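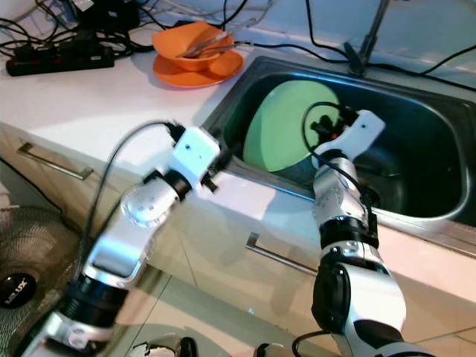

The green plate, in the sink.

The plate was already in the sink when I got to the show apartment, and I'd like that on record, because Sille Ravn still thinks I put it there.

I was selling for Astari that fall. Two-bedroom units, second phase, out past the old rope factory in Ostedstead. My job was to unlock 5B at nine, turn on every light, open the balcony door a crack and stand near the kitchen looking like I'd never been happier. I'm good at it! I have a nice neutral face and I can say "dual aspect" without laughing.

So, a plate. Big one, light green. The brochure kitchen had white plates, all of them glued down on the dining table because people kept walking off with them (you would not believe what people take from a show apartment, I once lost a shower head). I was going to dry it and stick it in a cupboard, except the cupboards in 5B were fake on the left side, and before I remembered which side was left the Tsoukalas viewing was at the door.

Makis Tsoukalas was my dream buyer on paper. Sold his place already, cash, no dog. He'd been through the apartment twice and both times he'd walked around with his hands behind his back like it was a museum and told me he'd think about it. This time he went straight to the kitchen and stopped.

"Somebody lives here," he said.

"No, no, it's brand new, it's never been —"

"Somebody had breakfast."

I started explaining. He wasn't listening. He'd pulled out one of the stools, which I'd never seen a buyer do, and he sat down on it with his coat on and looked out at the cranes. He asked where the sun came up. I pointed. He asked if you could hear the people upstairs, and I said there weren't any people upstairs yet, and he nodded for a while.

"My wife would have hated that faucet," he said. Then he asked what the monthly charge was, and I told him 280, and he said fine.

Fine! Just like that. He signed the reservation on the counter with my pen and kept the pen.

I called Joana Simões in the office and she screamed so loud I had to hold the phone away. Then Sille came on the line, because Sille always comes on the line, and asked what I'd done differently. I made the mistake of mentioning the plate. By the end of the week there was a memo. Every show apartment was to have one used-looking dish in the sink, color to be approved, and 4A and 4C got a coffee mug with a bit of lipstick on it that scared off a very nice couple from Vostero.

I did ask around. The cleaners said it wasn't theirs. Arnar Eyvindsson, who had the only other key, said he'd never eaten off a green plate in his life and seemed kind of hurt by the question.

When Mr. Tsoukalas came to pick up his keys, I had the plate wrapped in newspaper in my bag. I figured it went with the apartment. He unwrapped it right there at my desk and turned it over a couple of times.

"Oh, good," he said. "I wondered where I'd left this."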